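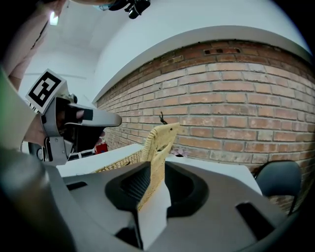
*Basket on the table, both grippers in use*

**Basket task for a student project: which grip, and how do we log it?**

Our project group at Domuvport is collecting demonstrations with two hand-held grippers for a task we call Curby. The wicker basket starts on the white table and has to be turned to face the wall. We have 3,589 clips and the supervisor wants 3,000 good ones by August. My trouble is the rim. It bends when I press on it, and I can't tell if a bent rim counts as a failed clip. Do other clubs throw these out?

Posted by Drarkesano, 12/24/18

**Valentin Fleury**

We did a similar task in our second year. Keep the bent ones if the basket ends up where it should, and put a note in the log. Before each clip, line up from a distance so the basket is between the fingers, then walk in. 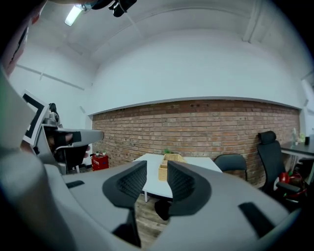

Going in from the side gave us a lot of clips where one finger got there first and pushed the basket away. Start every clip from the same spot on the floor. We put down tape. Four of us took turns and the tape made our clips match much better.
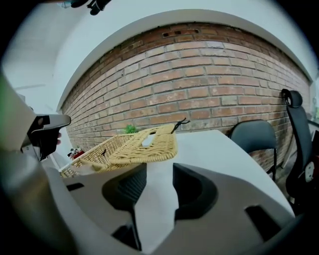
*Near edge of the rim dipping toward the gripper*

**Coste**

Get a stiffer basket.

**Drarkesano**

Thanks Valentin. I will add a column for the rim and go back through the old clips. Coste, we only have the one basket.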